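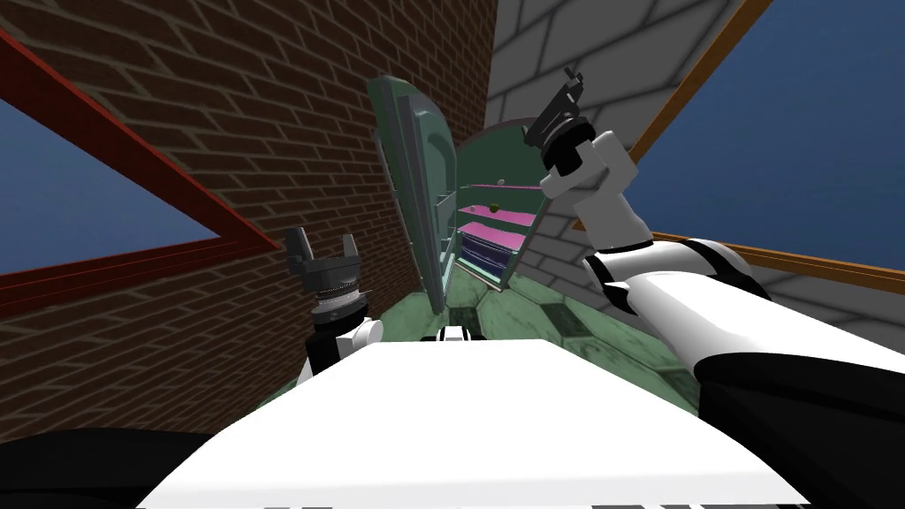 Nelel免疫学研究所 T细胞信号转导课题组招聘启事
博士后研究员两名、博士研究生一名、实验技术员一名

课题组概况

Nelel免疫学研究所T细胞信号转导课题组由Benedikt Rainer负责，主要研究调节性T细胞在外周组织中的维持机制，以及代谢状态对T细胞受体下游信号强度的影响。课题组现有成员九人，包括两名博士后、四名博士研究生、一名实验室主管和两名技术员。组内工作语言为中文和英文，组会用英文进行，日常讨论两种语言都可以。

近三年课题组的工作集中在两个方向。第一个方向是肠道固有层调节性T细胞在炎症消退期的表型稳定性，主要使用命运示踪小鼠和单细胞转录组测序。第二个方向是氨基酸供给受限时记忆性CD8+ T细胞的再次应答，以体外培养、代谢流分析和过继转移实验为主。本次招聘的岗位分属两个方向，具体见下文。

研究所位于Lalomitz园区二号楼，课题组实验室在三层，动物设施在同楼地下一层。流式细胞平台、成像平台和生物信息平台由全所共用，预约系统统一管理。

一、博士后研究员（岗位编号22-A），一名

研究内容：
调节性T细胞在结肠炎模型恢复期的谱系稳定性。前期数据显示，一部分细胞在炎症消退后丢失Foxp3表达，但仍留在组织内。入职者将负责确定这部分细胞的来源、抗原特异性及其对再次损伤的反应。项目已有可用的小鼠品系和一套初步的单细胞数据，入职后可以直接开始工作。

主要职责：
独立设计并完成小鼠体内实验，包括炎症模型的建立、组织消化和淋巴细胞分离。
设计多色流式方案（常规十八色以上），完成细胞分选及数据分析。
与生物信息平台合作分析单细胞转录组和TCR测序数据。
撰写论文，参加每年一次的全所学术报告。
协助指导一名博士研究生。

申请条件：
已取得或将在入职前取得免疫学、细胞生物学或相近专业博士学位。
以第一作者（含共同第一作者）身份发表过至少一篇研究论文，已被接收或已上传预印本的稿件也予以考虑。
有小鼠实验经验，熟悉多色流式细胞术。
能够用英文写作和作报告。
会使用R或Python处理单细胞数据者优先，不会者可在入职后参加平台的培训课程。

二、博士后研究员（岗位编号22-B），一名

研究内容：
记忆性CD8+ T细胞在谷氨酰胺或精氨酸不足条件下的再次活化。课题组关注的问题是，共刺激信号能否部分补偿代谢底物的不足，以及这种补偿在多大程度上依赖mTORC1。该项目与Harasym代谢组学实验室合作，稳定同位素示踪样品送至对方实验室检测，入职者每年需要在对方实验室工作两到三周，差旅费和住宿由课题组承担。

主要职责：
建立和优化小鼠及人外周血T细胞的限制性培养体系。
完成细胞外流量分析、磷酸化流式检测和免疫印迹。
准备同位素示踪样品，参与数据解读。
用感染模型在体内验证体外结果。
维护合作项目的实验记录，按季度向双方汇报进展。

申请条件：
博士学位要求同上。
有T细胞原代培养经验。
了解细胞代谢的基本检测方法，使用过细胞外流量分析仪者优先。
有CRISPR编辑原代T细胞经验者优先。
愿意从事人源样本工作，并按规定接种乙肝疫苗。

三、博士研究生（岗位编号51-C），一名

课题方向为上述第一个研究方向下的子课题：局部树突状细胞对调节性T细胞共抑制分子表达的影响。学制四年，前半年在课题组内轮转，熟悉两个方向的基本技术后确定开题报告。第二学期末进行中期考核，考核小组由三名教师组成，其中一名来自所外。

申请条件：
已获得或将在七月前获得生物学、医学、兽医学或药学硕士学位。
完成过为期至少六个月的实验室课题，能提供课题导师的联系方式。
英语能力足以阅读文献和参加组会讨论，不要求提交考试成绩，面试中会有一部分用英文进行。
没有动物实验资格证书的学生需在入学后三个月内完成培训并取得证书，费用由研究所支付。

四、实验技术员（岗位编号51-D），一名

该岗位为全职，可协商为八成工作量。

主要职责：
小鼠品系的繁育管理、基因型鉴定和数据库登记。
抗体库存管理、滴定和批次记录。
常规细胞培养，培养基和缓冲液配制。
流式细胞仪日常质控，配合平台工程师安排维护。
液氮罐和超低温冰箱的样品登记。

申请条件：
生物技术、医学检验、动物科学或相近专业本科及以上学历，专科学历且有三年以上实验室工作经验者也可申请。
有小鼠饲养或基因型鉴定经验。
能够每五周轮值一次假期的动物检查，轮值时间可调休。
能使用电子实验记录本，会基本的表格处理。

聘期与待遇

两个博士后岗位首聘期均为两年，考核合格后可续聘一次，最长三年。博士研究生岗位为四年。技术员岗位首聘一年，试用期三个月，之后签订长期合同。

工资按研究所统一标准执行，根据学历和工作年限定级，具体级别在面试后由人事部门书面告知。博士后另有每年一次国际会议的参会经费，博士研究生在学期间有两次。研究所为全体人员缴纳社会保险和补充医疗保险。

园区内有可供新入职人员申请的过渡住房，最长可住六个月，每月租金630，含水费和网络，电费另计。房源有限，需要住房者请在申请信中注明，录用后由后勤部门按提交顺序安排。园区有幼儿园，是否有名额需直接向园方查询。

从Sovorow火车站到园区有公交车，车程25分钟以内的班次只在早晚开行，其余时间需换乘一次。园区有自行车停放处和少量停车位。

本研究所欢迎各类背景的申请者。因育儿、疾病或服役造成的科研中断，可在简历中简单注明，评审时会相应扣除这段时间。

申请材料

请将以下材料按顺序合并为一个PDF文件，文件名写明姓名和岗位编号：
1. 申请信，不超过两页，说明申请哪个岗位、以往工作与该岗位的关系以及可入职时间。
2. 简历，包括教育和工作经历、掌握的实验技术、论文列表。
3. 学位证书和成绩单复印件（技术员岗位只需最高学历证书）。
4. 两名推荐人的姓名、单位、邮箱和电话（技术员岗位一名即可）。申请阶段不需要推荐信，进入面试后由我们联系推荐人，联系前会先通知申请者。
5. 博士后申请者另附一份不超过一页的研究设想，可以围绕本组现有方向，也可以提出新的问题。

简历中请不要附照片，也不必写明婚姻状况。同一申请者可以申请两个博士后岗位，但需在申请信中写明优先顺序。

材料通过研究所网站的招聘系统提交，在“细胞免疫”栏目下选择相应岗位编号。通过邮件直接发送的申请不进入评审。

选拔程序

申请受理至七月底。材料由课题组和人事部门共同初审，初审结果在截止后三周内通知，未通过者也会收到邮件。

博士后和博士研究生的第一轮面试为线上，时长四十分钟，申请者先作十五分钟的报告，介绍一项自己完成的工作，其余时间为提问。请在报告中至少展示一份原始数据，例如流式圈门策略或未裁切的印迹图。第二轮在研究所进行，上午9:30开始，包括面向全组的报告、与组员的单独交谈和实验室参观，下午四点前结束。

技术员岗位只有一轮现场面试，含一项半小时的实操，内容为移液和稀释计算。

来所面试的交通费凭票报销，一晚住宿由研究所预订。不能到场者可以申请将第二轮改为线上。

入职时间

博士后岗位自十月起可入职，最晚不迟于次年一月。博士研究生与秋季学期同步入学。技术员岗位希望尽早到岗，具体时间可商定。外籍录用者的工作许可由国际事务办公室协助办理，通常需要六到八周，请在安排行程时留出时间。

咨询

有关研究内容的问题请联系课题组负责人Benedikt Rainer，有关合同、工资级别和住房的问题请联系人事部门，联系方式均见招聘系统中的岗位页面。负责人八月上旬不在所内，其间的邮件由实验室主管代为回复。

希望事先了解组内日常工作情况的申请者，可以提出与现有博士后或研究生通话，由实验室主管安排，通话内容不计入评审。

申请材料仅用于本次招聘，未录用者的材料在程序结束六个月后删除。如愿意保留材料供今后的岗位使用，请在系统中勾选相应选项。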